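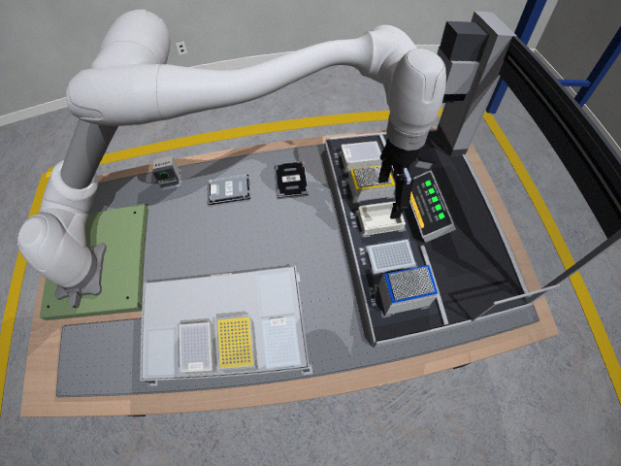 **Do I need a water softener because the salesman's test strip changed color?**

Probably not on that alone. Almost any tap water will change a strip. Ask your water utility for its hardness figure first. Ours sends it out every May and it costs nothing.

**Will it pay for itself?**

I've asked three dealers to show me how. One handed me a leaflet promising $547 a year in savings, most of it soap. I don't know a household that spends that on soap.

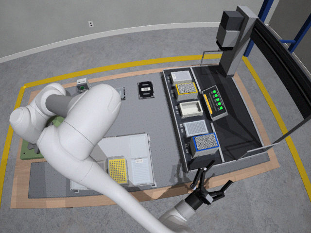
Marlies Aigner

**What about the magnetic kind that clips on the pipe?**

I had a Dollora on my pipe for 2 years. The kettle scaled up the same as before. The company said I'd put it on the wrong stretch of pipe, so I moved it, and the kettle scaled up again. It cost $208 and I'd like that back.

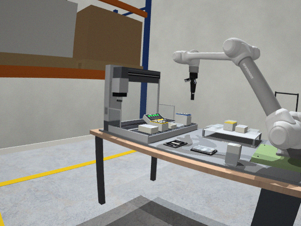
A real softener, the type with a salt tank, does take the hardness out. My quarrel is with the prices and the rush to sign. If the offer is only good tonight, let it go.

**Is the yearly service worth $95?**

For what they did at my house, no. The man looked at the salt level and wiped the lid. You can check the salt yourself, and the manual tells you how to clean the tank.

**Can I drink softened water?**

Most people can. If you're on a low-salt diet, ask your doctor and not the dealer. Many homes leave the kitchen cold tap unsoftened anyway.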